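Forum > Arms and Grippers > Kits and Reviews

Thread: Brorov two-arm bench kit, worth the money?

saltmarsh_dan
Posted Wednesday, May 30, 2018

I've had the Brorov two-arm kit running for 34 days now and said I'd post once I had real hours on it. I paid 1,357 with the rail and both grippers. Shipping to Stavumthorpe was extra and slow.

The job I bought it for is sorting scrap hookup wire by color into baskets. Setup took me a weekend. The manual skips the part where you set the zero position on the second arm, so plan on reading the support page for that. After that it was mostly teaching and re-teaching.

Single wires are fine. Paired red and black cable is where I spend my time. The fingers close on one strand and drag the rest along. Wrist camera view from one of the sorting sessions:

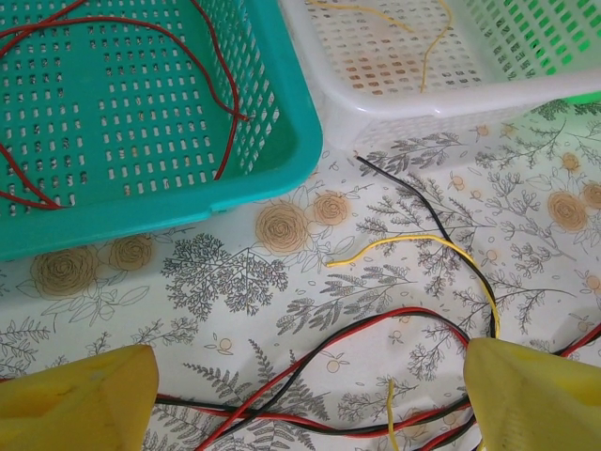
kettlebrook: What are you running for grip force? I have the same kit and left it at the factory number for weeks, and it was far too high for thin wire. Drop it to half and raise it from there. Also, 1,357 is steep. The Kashindye kit does this kind of work and you keep 500 in your pocket.

saltmarsh_dan: Factory setting. I'll try half tonight.

norrin7: I had the Kashindye and sent it back. One arm had play in the elbow straight out of the box and they wanted me to pay return freight. It's cheaper, sure. It also never held its position well enough to pick up anything thinner than a pencil.

kettlebrook: Mine has been fine for over a year. You got a bad one.

norrin7: Maybe. I asked for a replacement and they offered me a coupon for 50 off my next order. I don't want a next order.

pilotlight: Can we get back to the Brorov? Dan, how much table can the arms really cover? The product page shows them reaching everywhere and I don't believe it.

saltmarsh_dan: Fair question. Side to side is good if you space the mounting plates out on the rail. Front to back is the weak point. I keep the baskets in a row at the back and the loose wire in the middle, and the back row is close to the limit. Any farther and the arm is nearly straight and gets shaky.
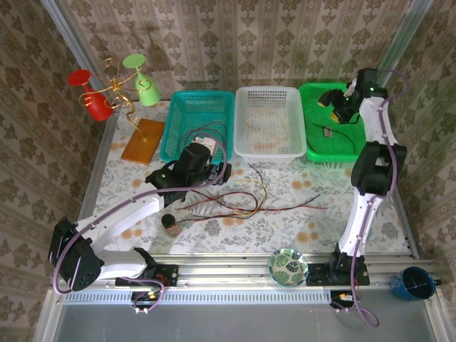 I tried the plates closer together first and the arms kept getting into each other's way over the middle basket. Moving them apart fixed most of it. The software has a keep-out zone setting, but it's crude and I turned it off.

pilotlight: Thanks, that's what I needed. Does it come with the yellow fingertips or is that an add-on?

saltmarsh_dan: Add-on, from Barulari. They slip on and grip better than the hard ones. I'd call them required for wire.

kettlebrook: Disagree on required. I use the stock fingers with a strip of rubber glued on and get the same result for pocket change.

norrin7: Glue lets go after a month or so. Ask me how I know.

saltmarsh_dan: Back with an update. Half force is better on the single strands. It still pulls two when the pairs are twisted together. I'm going to separate those by hand before a run and leave it at that until the June firmware is out.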